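January, kitchen bench notes, page 7

Back on the eggs! I've been putting this off because the Nurbridge samples took over the whole bench for most of the month, but they're boxed up now and I can get at the sink again (and the good outlet, the one by the window). So: steaming, small batches, and I'm writing things down properly this time instead of on the back of the Setolora invoice.

Water first. I used 72 ml in the last round and it ran out with the yolk still jammy, which I'd happily eat but it's no use for the salad trials. I'm going up a little each time and changing nothing else. Eggs straight from the fridge, lid on before the power goes on, ice bath ready in the big bowl.

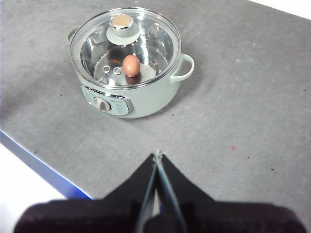 Peeling is still my main gripe. Out of the last 7 eggs I had 4 come out clean and the rest looked like the surface of the moon, and I can't blame it all on how fresh they were. I want to try one egg at a time for a while, stood on its narrow end on the white steaming plate like that brown one, just to see if the yolk sits any more centered when I cut it. The glass lid is a real plus for this, I can keep an eye on the shell for cracks and leave the lid alone (I am a terrible lid lifter, ask anyone who has eaten my rice).

Other stuff: the kettle on the same outlet is a bad idea, it's 2200 watts and the breaker went again at lunch. Move the kettle. Also need more vinegar for descaling the bowl, and a fresh roll of labels.

Next round after lunch tomorrow, with more water and the longer ice bath. Peel under the tap, write the time on the shell in pencil first.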